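June — bench notes, wiring, second sitting

Picked up where I left off yesterday with the blue module on the black frame. Good session! I went in expecting to fight with the leads all morning and ended up enjoying it so much that I forgot about my coffee.

First, the wire. I've gone over to the red stranded stuff from the Ongart drawer for the short leads. It strips cleanly, the insulation doesn't creep back when you bring the iron near it, and it holds a gentle bend without springing all over the place. The old lead wire we had (the gray spool, bottom shelf) was so stiff that it would lever itself off a pad if you looked at it wrong. Please use up the gray on something else. Door chime, maybe.

Second, loops. Jirayu Phromma showed me how he closes the end of a lead into a little ring before it goes anywhere near a board, and I'm completely converted. Strip a bit more than you think you need, twist the strands tight, tin lightly, then roll the end around the tip of the thin round-nose pliers and snip whatever's left over. The tinning has to be thin. Too much solder and the wire cracks on the curve — I threw away a few before I got the feel for it.
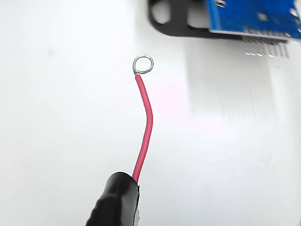
Length matters more than I thought. My early ones were cut too long and the slack bunched up under the frame. Shorter is nicer to handle, and a slight bend partway along gives enough play to nudge the ring left or right without twisting it. I've set the stop on the Galline cutter to 40 mm and put tape over the knob so it stays there. If you move it, move it back!

Also worked out that I'd been making the neck too long, meaning the bare bit between the insulation and the ring. Keep it short. Jirayu's are beautiful, mine are getting there.

Parts check while I was waiting for the iron to come up: the Torkesia bin says 1,181 ring terminals on the label and I'm not going to argue with it. We have plenty. They're too big for this job anyway, hence the hand-rolled loops.

Iron: swapped the chisel tip for the small bevel. Much better contact. The sponge is shot, so I used the brass wool, and I think I'll stay with it.

Then on to the back of the board, the part I'd been looking forward to. I like this side. The traces are easy to follow through the blue, all those right angles and diagonal jogs heading down toward the header row, and it's a pleasure to trace one with a toothpick and find it comes out where the drawing says. Lay the ring flat first and look at where the lead wants to go, then decide how to route it down over the bottom edge. Letting the wire take its own curve works far better than forcing a straight line.
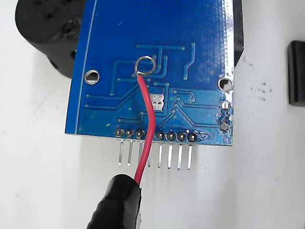

Things to keep an eye on with this side up: stay clear of the mounting holes, or the screws won't seat later. And wipe the board with alcohol before anything else. Fingerprints show up terribly on the glossy blue and I'm fairly sure they don't help the solder either.

Meter leads: the Lasine pair has an intermittent break near the black plug. Wiggle it and the reading drops out. I lost a good while to this before I suspected the leads. Tagged them, new ones are on the order sheet.

To do
Cut 2 more reds at the taped setting
Print the back-side drawing at 80 percent so it fits in the binder
Ask Jirayu where he bought those pliers, I want a pair
New sponge, or just bin the holder
Try the same loop on the thinner wire and see if it keeps its shape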